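Zalley Household Linen Service – Frequently Asked Questions

How are towels collected?
Customers in Trumstead and Celtow receive a collection every 5 days. Bags should be left at the main entrance before 8 a.m. Each bag may hold up to 2 sets of linen.

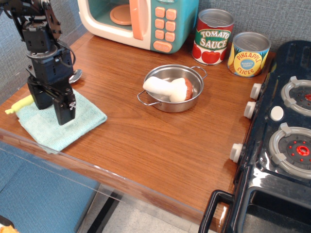 How should towels be returned to us?
Items need not be washed before collection. Hand towels may be folded flat, like the light blue one on the tabletop, and slightly rumpled edges are of no concern. Please remove toys and cutlery from the bag – the service cannot accept responsibility for items left inside.

What if a towel is damaged?
Normal wear is covered by the monthly fee. Torn or stained items are charged at the replacement rate shown on your agreement.

Whom should I contact?
Questions about billing may be sent to Sudheer Thampi at the Darwish Street office. Please quote your account number. Requests to cancel must be received in writing by 15th December.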